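Ridon open day: pre-opening inspection, two-arm sorting cell
Site: Stetiddale workshop, ground floor
Date of inspection: 4/13/20
Cell supplied by: Drallano
Checklist version: Sayegh demo form, revised after the March visit

How to use this form: mark each item OK, FIX or N/A. Write a comment for anything marked FIX, and for anything marked OK that you had to think about. The cell does not run in front of visitors with an open FIX in sections 1 to 4. Comments from this inspection are typed in under each item.

SECTION 1. AREA AND VISITORS

1.1 Barrier tape and posts in place on the visitor side. OK
Comment: Moved out one pace from where we had it in March. People leaned over it last time, mostly to see into the bin. The new line still gives a good view if the front row is kept to children and seated visitors.

1.2 Walkway to the fire exit clear. FIX, then OK
Comment: Two stacking chairs and a box of leaflets were in the walkway. Chairs went back to the meeting room, leaflets went on the welcome table. Checked again before sign-off.

1.3 Visitor limit posted at the door. OK
Comment: The limit for the whole ground floor is 100. We have 133 people signed up, so the second group has to wait upstairs until the first comes out. The sign at the door gives the number but doesn't say where to wait. Add a line to it if there is time.

1.4 Cables across the floor outside the cell covered. OK
Comment: One ramp, yellow, taped at both ends. The tape at the wall end is the old tape and should be replaced before the next event.

1.5 Emergency stop reachable by the host without crossing the barrier. OK
Comment: Pressed and reset twice, once with each arm moving. Both arms stopped both times. The host should stand on the button side for the full talk, including questions.

SECTION 2. CELL STRUCTURE

2.1 Wall panels seated, no gaps at the corner posts. OK
Comment: The red panels were pushed by hand at the top and at mid height. The left one has a little give in it but doesn't come out of its slot. Same finding as March, no change.

2.2 Front rail and base plates tight. OK
Comment: All bolts on both base plates checked with the hex key. None turned. Rail wiped down afterward, but dust keeps collecting in the channels and it will need doing again.

2.3 Circuit boards under the rail out of reach of visitors. OK
Comment: They are out of reach from behind the new tape line. They are not covered. Drallano has been asked for a cover and says one is possible. Until then the host must not let anyone come up to the front rail, even for photos.

2.4 Bin in position, liner folded over the rim. OK

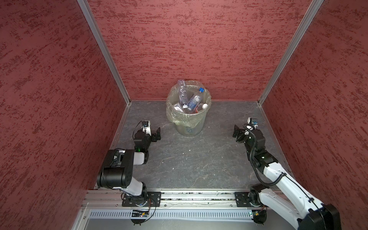 The liner needs to be folded down far enough that it stays put when something lands on the edge. Too little fold and it slides into the bin partway through a run, and then the next item goes down between the liner and the side. If that happens with visitors watching, stop the cell and refit it. Don't reach in while the arms are powered, however quick it looks.

2.5 Floor panel flat, no lifted edges. OK
Comment: The marble pattern makes it hard to spot small litter. Look at it from low down with a flashlight. Picked up a few crumbs of something near the left side.

SECTION 3. ARMS AND GRIPPERS

3.1 Both arms reach their rest position without touching the walls or each other. OK
Comment: Run 5 times at demo speed. The right arm's cable sleeve gets close to its own elbow on the way back but clears it. Keep an eye on this one.

3.2 Gripper fingers clean and opening evenly. OK
Comment: Wiped with a dry cloth. Sticky fingers were the main trouble in March, when somebody used bottles that hadn't been rinsed.

3.3 Wrist cameras giving a clear view on the host's screen. OK
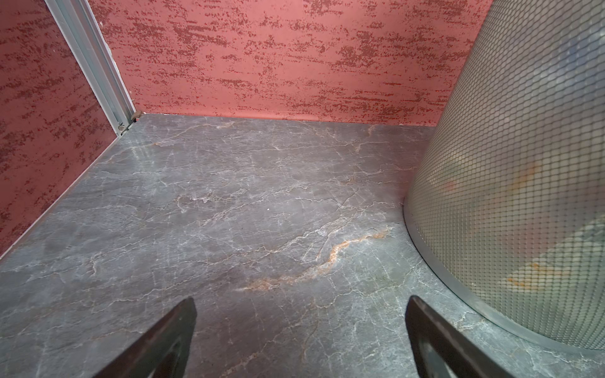

The host's screen is turned toward visitors for this part of the talk, so close anything else that is open on it. Visitors like to compare the wrist view with what they see from the tape — leave time for that, two or three minutes at least. Check that the screen doesn't go to sleep. It was set to turn off after a short idle time and that setting had to be changed.

3.4 Camera cables clipped, no loops that can catch. OK
Comment: Cables move freely through the full path. One clip on the left arm is loose in the hand but holds the cable. Spare clips are in the top drawer of the tool cart.

3.5 Speed set to demo setting. FIX, then OK
Comment: The cell was still on the faster test setting. Changed, then locked. This should be the first thing checked every time, and the next version of the form should move it to the top of the section.

SECTION 4. DEMO ITEMS

4.1 All bottles empty, rinsed and dry. OK
Comment: The stock box has 49 bottles in it. A few were set aside for cracked necks. Cracked ones are fine for recycling but not for handing around.

4.2 No glass, no cans with open edges, nothing with liquid in it. OK

4.3 Starting layout set out as agreed. OK
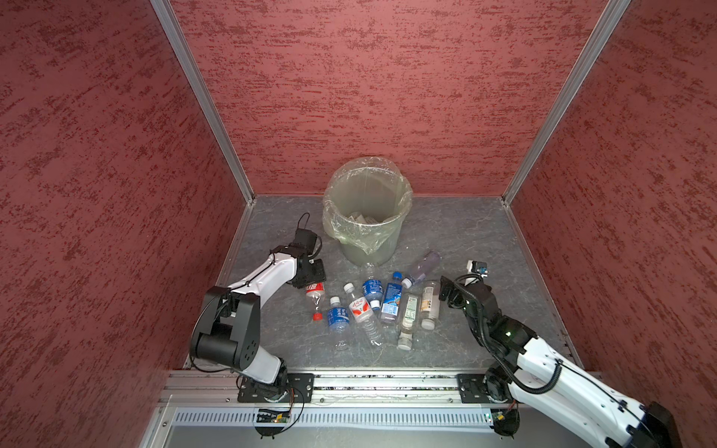 Mix the labels and point the caps in different directions. A neat row makes the job look easier than it is, and visitors ask better questions when the layout is messy. Keep bottles off the side trim where the fingers can't get under them. The host sets the layout with the power off and calls out "hands clear" before turning it back on. We practiced this and it feels silly the first time. Do it anyway.

4.4 Spare liners and a second set of items within the host's reach. OK
Comment: Liners are under the welcome table. The second set is in a lidded tub so children don't help themselves.

4.5 Items other than bottles tried in advance. OK
Comment: Drink carton and small plastic cup both approved for the open day. The cup is light and can be knocked over, so it shouldn't be the first pick of a run. If it does fall, let the arm try again before stepping in.

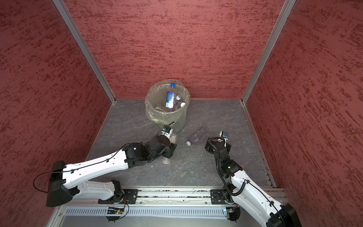
Item 4.5: both arms over the floor, carton in the bin, cup and one bottle still out.

SECTION 5. TALK AND STAFFING

5.1 Host has read the stop procedure and signed for it. OK

5.2 Second person assigned to the barrier. OK
Comment: The barrier person watches the visitors, not the arms. In March both of our people ended up watching the arms.

5.3 Talk covers what the cell does and what it doesn't do. OK
Comment: Please say plainly that the arms can miss or drop a bottle and that a person is on hand for it. A drop is not a fault for this form unless the item leaves the cell or an arm hits something.

5.4 Ear protection available. N/A
Comment: Stood at the tape with the cell running and could talk in a normal voice.

5.5 Hand gel at the welcome table. OK
Comment: Also one bottle by the tub of handling items.

OPEN POINTS

Door sign: add where the second group waits.
Ramp tape: replace at the wall end before the next event.
Board cover: waiting on Drallano.
Left arm cable clip: swap when the arm is next powered down for service.
Form: move item 3.5 to 3.1.

Result: no open FIX in sections 1 to 4. Cell may be shown to visitors at demo speed with two staff present. Repeat 1.2, 2.4 and 3.5 between groups and initial the sheet taped to the tool cart.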